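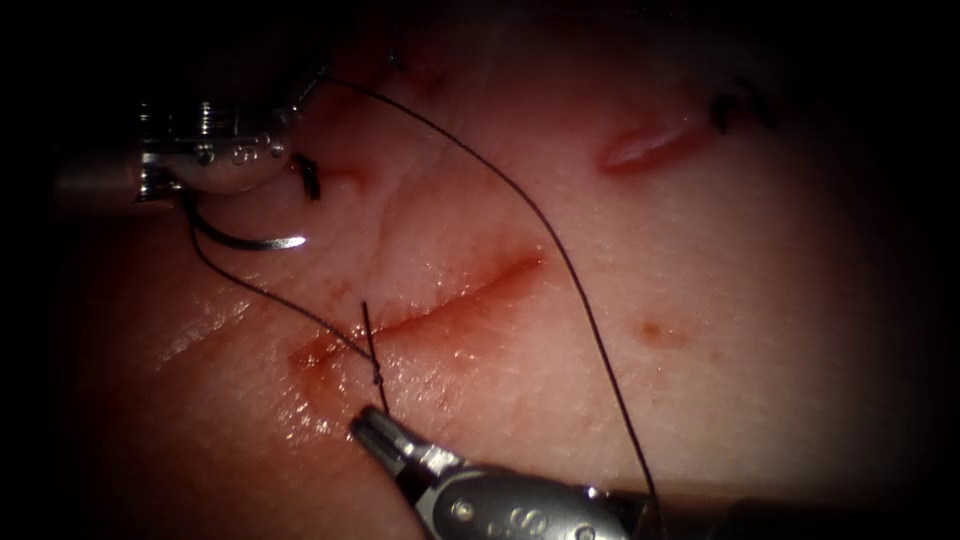 Zandance Stays | Owner Services, Set-Up Desk

Section 4: Setting up your listing and door code

By now you have an account, a password you have already forgotten once, and a property you would like strangers to sleep in. This section gets the listing live and the keypad talking to it.

Have the gray Kudia keypad box and your owner number handy. Allow 32 minutes, or longer if you are the type to rewrite a headline.

Filed under: Owner Help > Vacation Rentals > First Listing

1. Sign in to the owner page and choose Add a Home. Pick the closest property type. A townhome with a very nice porch is still a townhome.

2. Enter the number of bedrooms. A den counts as a bedroom if it has a door, a window and a bed. A recliner is not a bed, however well your brother-in-law sleeps in it.

3. Write the description. The box holds 2000 characters and will cut you off without apology. The word "nestled" is allowed once.
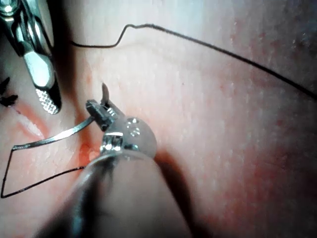
Mention stairs, steep driveways and roosters. Guests will find all of these on their own, and they will bring them up in the review.

4. Set your nightly rate, cleaning fee and minimum stay. The calendar opens 14 months ahead.

Note: The cleaning fee shows up in the guest's total. Setting it at 418 dollars for a studio is permitted, in the sense that we won't stop you.

5. Mount the keypad and put in the batteries. Hold the star key until the light blinks green, then type your owner number.
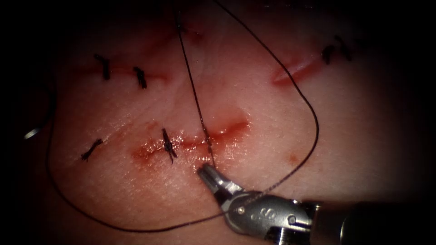

If the light blinks red, you typed your phone number. Wait one minute and try again.

6. On the owner page, open Doors and choose Pair. Name the door something a tired person can follow at 11 p.m. "Front" is good. "Judumier Suite East" is less good.

Caution: Don't close the door behind you until you have tested a code from the outside. Keep the metal key in your pocket while you do it. Our Paucar office can't let you in.

7. Press Publish. New listings show up in search by the next morning.

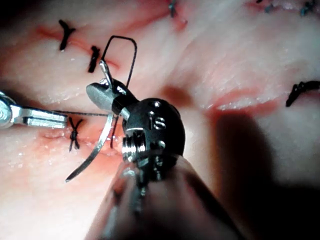 8. Book one night as a guest, read the welcome message it sends you, fix the typos, and cancel before midnight to avoid paying yourself a cleaning fee.

We use cookies to remember your language and saved homes. Accept all | Manage choices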